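Reading time: 5 min

4. List Aliasing in Block Programs

4.1 Reference behavior of the list blocks

In Nuvent, as in most block languages built on a scripting runtime, a list variable holds a reference to a list and not the list itself. The block "set B to A" therefore leaves A and B pointing at the same storage. Any later "add item to B" is visible through A. Numbers and text do not behave this way: "set B to A" with a number gives B a value that cannot be altered through A. Both cases are drawn with the same block, in the same color, with the same socket shape. A reader of the program has no visual cue that tells the two apart.

The runtime does supply a "copy of list" block. It is placed at the bottom of the Lists drawer and is collapsed by default. Its copy is shallow, so that a list of lists is duplicated only at the outer level. A change made to an inner list after copying still reaches the original. The help text for the block says "makes a new list" and does not mention depth.

We refer to the two resulting faults as plain aliasing, where no copy is made at all, and depth aliasing, where a copy is made but does not reach far enough. The distinction matters for the checker described in 4.3, as the first can be found from the assignment alone and the second requires knowledge of what the list contains.

4.2 Task design

Sixty participants from the Grandcombe courses completed five tasks in a single session of 45 minutes. All had finished the introductory unit on variables and had used lists in at least one project of their own. Tasks 1 and 2 involved flat lists of numbers. Tasks 3 and 4 involved flat lists of text. Task 5 used a list of records, each record being itself a list with a label, a color and a rotation.

Every task gave the participant a working program and asked for one added feature, usually an "undo" or "reset" button. A correct reset requires a saved copy of the starting list. The programs were short enough to fit on one screen without scrolling, and the starting list was always created in the screen's initialization handler, so that its place in the program was not itself a source of difficulty.
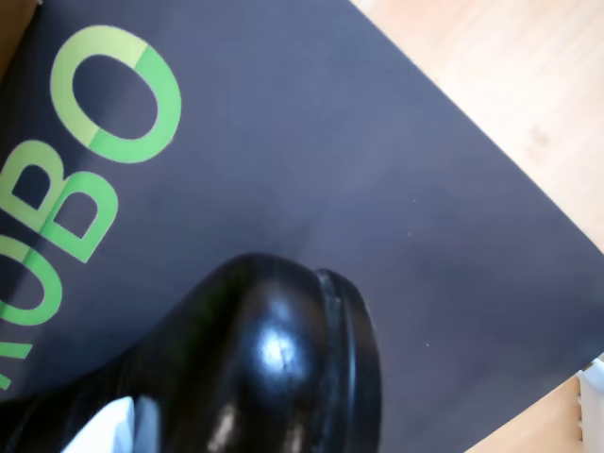
Record lists were introduced with a single entry before participants were shown a full table. An entry is built with three "make a list" sockets, in the fixed order label, color, rotation, and is then added to the outer list. The first entry of Task 5 can be read against Figure 1: the label is the text ROBO, the color is green, and the rotation is set so that the letters run upward. Editing the label of this entry replaces item 1 of the inner list, which leaves the outer list with the same references it had before. A reset button that saved only a shallow copy of the outer list will then restore an entry that already carries the edited label. The button appears to do nothing. No error is raised, and the runtime has no reason to raise one.

Participants could run the program as often as they wished. Each run, edit and block deletion was logged by Huaranga with a time stamp. We did not log pointer movement or help-page visits, and we make no claim about either.

4.3 Static detection

The checker works on the block tree before it is compiled. For each "set" block whose right side is a plain variable reference, it looks up the inferred type of that variable. If the type is list, and if either name is later the target of a mutating block, the assignment is marked. Mutating blocks are "add item", "insert item", "remove item", "replace item" and "append list". Event handlers are treated as reachable in any order, which makes the analysis conservative – a button handler that the user never triggers still counts as a possible mutation.

Procedure parameters need separate treatment. A list passed to a procedure is passed by reference, and the parameter name inside the procedure is a new alias for it. The checker builds a summary for each procedure that records which parameters it may mutate, and applies that summary at each call. Recursive procedures are handled by repeating the pass until the summaries stop changing. The set of parameters is finite and the summaries only grow, so the process ends.

Depth aliasing is found by tracking the nesting level of each list. A shallow copy is marked when the source has a nesting level above one and an inner list reached through either name is later mutated. Lists loaded from storage at run time have an unknown nesting level. An early version of the checker marked every shallow copy of such a list, and the resulting warnings were mostly false. The version reported in this section leaves them unmarked and records them in a separate count.

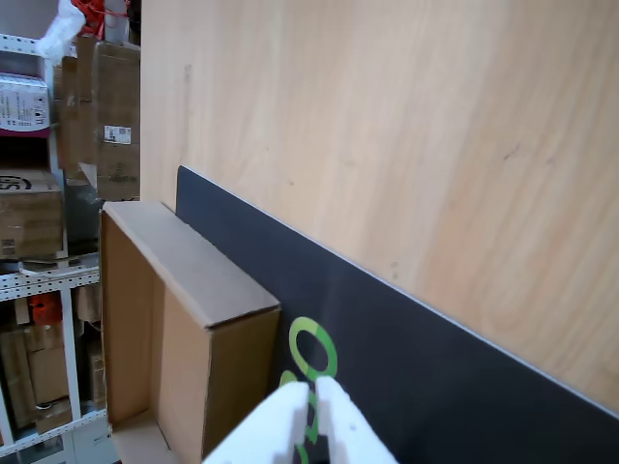 Last updated: Wednesday, February 28, 2024

4.4 Results

Of the participants, 70 percent produced at least one aliasing fault during the session. Plain aliasing was the more frequent kind in Tasks 1 through 4. In Task 5 most faults were depth aliasing, and they came largely from participants who had already found and used the copy block in an earlier task. These participants tended to place the copy block correctly, run the program, see the wrong label after reset, and then move the copy block to another handler. Moving it has no effect on the fault.

A smaller group rebuilt the starting list from scratch inside the reset handler. The result is correct and free of aliasing, at the cost of duplicated blocks. We scored it as a correct solution. Motaung and Lubis, who coded the logs independently, disagreed on whether a rebuild that was later deleted should count; it was counted only if it was present in the final program.

The checker marked all plain aliasing faults present in the final programs. It missed depth faults in programs where the participant had replaced the supplied table with one read from storage, for the reason given in 4.3.

4.5 Limits of the warning text

Marking the block is only part of the problem. The first wording, "B may refer to the same list as A," was read by several participants as a statement that the two lists had equal contents, which they took to be the desired outcome. The wording used from September onward names the later block: "Adding to B here also changes A." It is attached to the mutating block – with a thin line drawn back to the assignment – and it disappears when a copy block is inserted between the two. For depth faults the line runs to the copy block instead, and the message names the inner list by its position in the outer one. Lists that are nested more than two levels deep are reported only by the outermost position, and the message can then be hard to follow.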